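Zondstead Home Help Board
Worktables, crafts and hobby rooms

Big table mat won't lie flat, and which tray to put on it?
Viewed 2,111 times

posted by gluepot_and_tea

Hi all, quick one as I've got to get the table sorted before Wednesday. Bought a big mat for my white worktable, the folded sort (mistake, I know, the rolled ones were out of stock). It's got creases right across both ways and it won't sit flat. Small stuff rolls down the dips. Beads, caps, little pegs, all of it ends up on the floor and then under the radiator.

Things I've done so far:
- books on it overnight, did a bit
- turned it over, now the creases go up instead of down, worse if anything
- shouted at it

Can I iron it? Label only says wipe clean. It feels like that pretend leather stuff, quite thin, smooth on top and sort of fuzzy under. Don't want to melt it. Also it's nearly as big as the table and I don't know if I should cut it down or leave it hanging over the front a bit. My sleeves catch on the overhang.

Other thing. I want something on the mat to put the little bits in so they stay put. Have been using saucers but they slide about and you can't get the last few out without tipping them. Do people use a proper tray? What sort of edge? Budget is not much, spent it all on the mat.

Thanks, sorry for the ramble, typing this with the tea on.

Replies

posted by Irkero_attic

iron it. low heat, be quick. mine was fine

(edit: somebody has messaged to say theirs went shiny. well mine was fine. put a tea towel over it then)

posted by trestle_and_tape

Please don't iron it till you've tried the slow way, the pretend leather ones go shiny or they stick to the iron. I did a corner of my first one and it never came back. Had to turn that corner to the wall for two years.

Big brown mat on a white table here, so same sort of set up as you. Mine came folded too, from Soltimell, and it took about a week to calm down. Still got a few faint creases if you look for them but nothing rolls off.

What I'd do, in order:

1. Get the room warm first. A cold mat just fights you. Heating on for the evening, or do it on a sunny afternoon if your table's near the window.

2. Roll it up AGAINST the folds, top side out, round something fat. Cardboard tube from a carpet shop is ideal and they usually give them away. Leave it rolled overnight. Then roll it the other direction and leave it again. Don't roll it tight round a broom handle, you just get new lines.

3. Lay it out and weight the creases, not the corners. Everyone does the corners and then you get a hump in the middle. Long flat things are best, I used a shelf out of a bookcase with tins on top. Leave it a couple of days if you can. I know you said Wednesday, so give it what you've got and carry on after, it won't undo itself if you use the table in between.

4. Line it up before you think about cutting. Leave some table showing. I've got a pale strip along the far side and a narrower white bit down the right, and I like having it because you can see straight away if the mat has crept. If yours hangs over the front then yes trim it, overhang pulls on the whole mat every time you lean. Metal ruler, fresh blade, several light goes. Cut less than you think, you can always take off more.

5. Put the tray flat on the mat and have it where your hand naturally comes down. Mine's a rectangular one, beige inside with a dark grey rim that stands up, rounded corners. Pale inside is the bit I'd insist on. Dark bits or cream bits, you can still find them, and I don't overfill it. 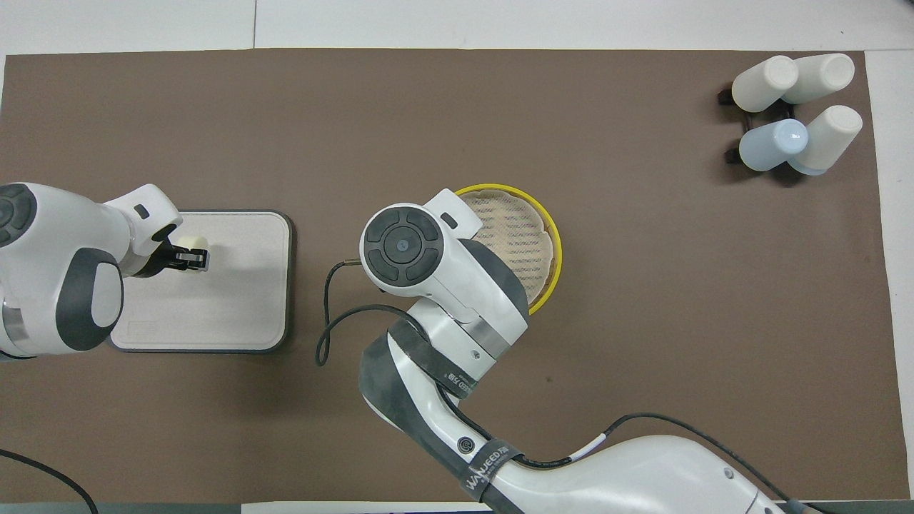 6. Wipe the mat down last. Damp cloth, drop of washing up liquid, dry it straight after. A brown one shows specks more than you'd expect, fluff and crumbs of whatever. I've got a small dark mark that I've given up on. If you scrub at one spot you get a dull patch that looks worse than the mark did.

On saucers, the sloping sides are your trouble. Things ride up and over. You want a rim that goes up and a bottom that's level. Rounded corners are easier than square ones, you can sweep the last few out with a finger. I paid 50p for a spare at the Sarmiento Road car boot and it does just as well as the shop one.

If it slides: a square of that rubbery shelf liner under the tray. One roll will do every tray you ever own. Don't use sticky tack, it leaves greasy spots on the mat (two of them, mine, under the lamp).

posted by hobbyroom_hol

Agree with most of that, esp not ironing. Hairdryer on warm, kept moving, works for the stubborn line in the middle. Do it from the fuzzy side. Then smooth it with your forearm while its still warm and put a book on.

Disagree re cutting, I'd wait a month. Mine shrank a touch after the first winter and if I'd trimmed it to size it would have looked daft. Fold the overhang under for now.

Tray wise I just use baking tins. They do rattle though, and if you've got 200 tiny beads in a dark tin you won't see the black ones at all, so fair point about pale.

Reply from gluepot_and_tea

Thank you both (and Irkero, not risking it, sorry). Carpet shop gave me a tube, massive thing, had to carry it home on the bus. It's rolled up behind the door now. Will do the other direction tomorow night. Have found a tray with a rim in the back of the kitchen cupboard, not pale but I might line it with card. Leaving the cutting for now, too scared.

Will post again if the middle crease is still there, it's the worst one.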